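4.2 Recognition of Out-of-State Adoption Decrees 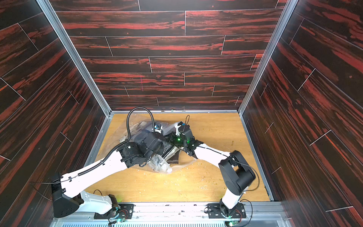

Figure 3. Enclosed workcell with wood-grain wall panels and a light wood-grain floor.

The second group of files concerns couples who adopted in one state and later divorced in another. We read 300 trial court orders from Tameck County and coded each for whether the judge accepted the earlier decree without a hearing. In 19 of them the court asked for more proof of parentage, even though both spouses were named on the decree. Most of these orders were entered before August, when the county changed its intake form.

The old form had one line for "mother" and one for "father." Clerks dealt with this in different ways. Some crossed out a word, and some left the line blank and sent the file back. In 17 of the returned files, the delay meant that a temporary custody order ran out before the next court date.

Hrubý and Gunetti report a similar pattern for stepparent petitions, though their sample was drawn from appeals and is hard to compare with ours. We return to the question of filing fees in Section 4.3.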